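**Informe de avance a la dirección comercial**
Marca Bunora, línea de galletas y barritas
Cierre a 31 de agosto de 2025

## 1. Situación general

El traslado de la producción de galletas rellenas Bunora a la planta de Wumier va dentro del calendario aprobado en primavera, con dos excepciones: el envase de la barrita de avena y la entrada en la cadena Kassa, que se retrasa por un cambio en sus fichas de alta. El gasto se mantiene dentro de lo autorizado y no se pide ampliación en este informe.

La galleta de cacao se fabrica ya íntegramente en Wumier. La de limón sigue repartida entre las dos plantas y lo estará hasta que se agote el film impreso con la dirección antigua. La barrita de avena no ha empezado la fabricación regular. Se hicieron dos pruebas de línea en agosto y la segunda dio un producto aceptable en peso y humedad, aunque con más rotura de la prevista en la salida del túnel de enfriamiento.

## 2. Producción

La línea principal trabaja a dos turnos. En agosto se expidieron 1.192 cajas de galleta de cacao, todas con destino al almacén de Dukia. El objetivo interno del mes se cumplió, pero hay que tener en cuenta que se trabajó con la plantilla de verano y que el personal de refuerzo termina contrato ahora. Para septiembre se mantiene el mismo plan de turnos con personal propio.

Las paradas del mes se concentraron en la dosificadora de crema. El proveedor cambió las boquillas y ajustó la temperatura de la tolva, y desde entonces el registro de incidencias de esa máquina sólo recoge limpiezas programadas. Queda pendiente recibir el segundo juego de boquillas de repuesto, pedido y pagado en julio. Mientras no llegue, una avería obligaría a parar la línea hasta tener la pieza.

El horno no ha dado problemas. La revisión de quemadores se hizo durante la parada de agosto y el informe del técnico está archivado con la documentación de mantenimiento. Recomienda sustituir la banda en la próxima parada larga. No lo considera urgente, y el coste ya figura en el presupuesto ordinario de la planta.

En cuanto a materias primas, la harina y el azúcar están cubiertos por contrato hasta final de año. El cacao se compra por lotes cortos, como se acordó, y el precio del último lote estuvo dentro de la banda que maneja Compras. La avena es el punto más débil: tenemos un solo proveedor homologado y el segundo candidato no ha enviado todavía los análisis de gluten completos. Sin ellos no se le puede dar de alta.

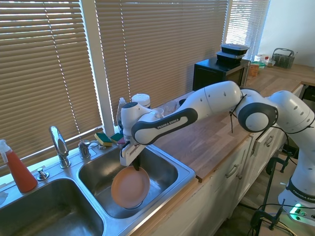

## 3. Calidad y seguridad alimentaria

La auditoría interna de Wumier se cerró sin no conformidades graves. Las observaciones menores se refieren a la rotulación de los cubos de reproceso, al orden del almacén de ingredientes auxiliares y a un registro de temperaturas que se rellenaba al final del turno y no en el momento de la lectura. Las tres están corregidas. La última se volverá a comprobar sin aviso.

Las reclamaciones de consumidores recibidas en agosto se refieren casi todas a galletas partidas dentro del paquete. Proceden de lotes fabricados antes del cambio de bandeja. La bandeja nueva es más rígida y encaja mejor en el paquete, de modo que esperamos que el número baje a medida que se renueve el producto en tienda, pero no lo daremos por resuelto hasta ver el informe de octubre.

El panel de cata interno probó la galleta de limón de las dos plantas sin identificar el origen. La mayoría no encontró diferencia en el sabor. Varios catadores anotaron que la muestra de Wumier era algo más oscura en el borde. El equipo de horno ha bajado ligeramente la temperatura de la última zona y se repetirá la cata con producto nuevo.

## 4. Ventas y distribución

El reparto desde Dukia funciona con regularidad. El almacén nos ha pedido que las entregas lleguen por la mañana y que los palés mixtos vengan separados por referencia. Lo primero ya se hace. Lo segundo exige cambiar el orden de paletizado y se implantará junto con la nueva etiqueta logística.

La galleta de cacao está presente en 700 puntos de venta independientes. La rotación es buena en formato familiar y floja en el individual, sobre todo en tiendas donde se ha colocado lejos de la caja. La red comercial ha propuesto un expositor pequeño de mostrador. Se han encargado 200 unidades para probarlo antes de decidir si se extiende al resto.

Con Kassa la negociación comercial está terminada. Falta completar el alta de las referencias en su nuevo sistema, que pide datos de reciclabilidad del envase que antes no se exigían. El fabricante del film ha enviado la ficha de la galleta de cacao y la de limón; la de la barrita no puede emitirse mientras el envase no sea definitivo. Hemos propuesto a la cadena empezar con las dos galletas y añadir la barrita más adelante. Su respuesta verbal fue favorable, pero no tenemos confirmación por escrito.

La promoción de verano terminó según lo previsto. El material sobrante se ha devuelto a Dukia y se destruirá lo que lleve fechas impresas. El resultado completo se presentará aparte, cuando los distribuidores envíen sus liquidaciones.

## 5. Envase de la barrita de avena

El retraso viene del sellado. El film monomaterial elegido necesita una temperatura más baja que el anterior y, a la velocidad normal de la línea, una parte de los paquetes salía con el cierre abierto por un extremo. Se ha probado con mordazas de otro dibujo y el defecto se reduce, aunque a costa de velocidad.

Hay dos salidas posibles:

- Mantener el film y aceptar una velocidad menor hasta que llegue la versión con capa de sellado mejorada.
- Lanzar con el film antiguo, del que queda existencia sin imprimir, y cambiar después.

El equipo de planta prefiere la primera. La segunda permitiría adelantar el lanzamiento, pero obligaría a pagar dos veces los clichés de impresión y a repetir el alta en Kassa. Necesitamos una decisión de la dirección para reservar el turno de máquina.

## 6. Presupuesto

Las partidas de maquinaria y obra están prácticamente ejecutadas. La de formación tiene saldo disponible, al haberse impartido en la propia planta dos cursos que se habían previsto fuera. La de marketing va por debajo de lo planificado por el aplazamiento de la barrita. Proponemos conservar ese saldo para su lanzamiento y no traspasarlo a otras líneas.

El transporte es la única partida con desviación al alza. Se debe a los portes entre plantas de la galleta de limón y desaparecerá cuando toda la fabricación esté en Wumier.

## 7. Próximos pasos

- Decisión sobre el envase de la barrita (dirección comercial).
- Confirmación escrita de Kassa para el alta de las dos galletas (Ventas).
- Recepción de las boquillas de repuesto (Mantenimiento).
- Análisis del segundo proveedor de avena (Compras y Calidad).
- Nueva cata de la galleta de limón (Calidad).
- Cambio de paletizado y etiqueta logística para Dukia (Logística).

El detalle de costes por referencia se envía en hoja aparte a Control de Gestión.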